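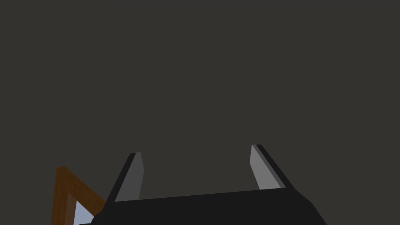

The simulated gripper, open, with a corner of the wooden frame at lower left.

Visit to Workneh, Clesness, November

Workneh opens its workshop to visitors twice a year and I went to the afternoon session. The building is at the back of the Dorkley estate, past the tyre place, and the sign is small. Parking is free but tight.

The first stop was the simulator, where staff teach a robot arm by steering it with a hand controller. Every run is saved, and the robot learns from the saved runs. They had 1,315 of them for the current task by the time we came round. The view on the screen is very plain: a dark grey background, the black gripper with its two flat fingers, and whatever is being worked on. Our group had a brown wooden frame with a pale blue-grey panel inside it.

Visitors were allowed 3 tries each. I found it hard to judge depth and spent my first go well short of the frame. The controller has a trigger for the fingers and it is stiffer than it looks — my thumb ached afterwards. On my second go I bumped the post. The third was tidier, though still very slow.

Next door they teach a real arm by hand. You hold it near the wrist and walk it through the movement while it records the joints. I preferred this, but there were only 2 places per session and the queue was long. The staff said they use the simulator far more, as it can be reset at the press of a key.

The software is called Harnimeck. It is not on sale yet.

Tea was in the canteen upstairs. Wear flat shoes, as the stairs are open metal. Booking for the spring session is through the Workneh website.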